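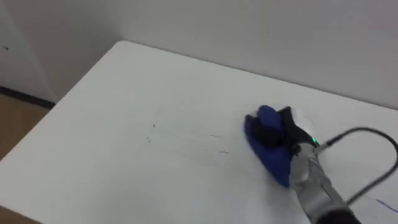

*Photo: Percy Alvarado / Cusi*

**Progress report to the Dumetti fund, August**

The drawing tables are in and we love them! Your grant paid for three large white-topped tables that people can draw on directly with marker, and they have changed how our planning sessions feel. Groups that used to huddle over one sheet of flipchart paper now spread out, scribble in the corners and argue happily across the middle.

**Use so far**

We have run 21 sessions, with 124 people signed in. The Imasetti street-planting group has booked every evening slot it could get (they draw whole roads, kerbs and all).

**Cleaning**

Marker marks are wiped off with a soft blue cloth, folded into a thick pad and pressed flat to the table. We ask for this between groups, and again before locking up. Mercedes Villanueva has written a short care sheet: dry cloth first, then a little water, and no scouring pads on the white surface. Cloths go in the wash after each evening.

**Money**

The tables came in £50 under the quote from Skaltix. We would like to put that towards spare cloths and a second set of markers, if you are happy with that.

**Next**

- Autumn bookings open to schools
- A lower table for the under-tens, price to follow
- Percy to photograph finished drawings before they are wiped, so groups can take a copy home

Mercedes will send the receipts separately.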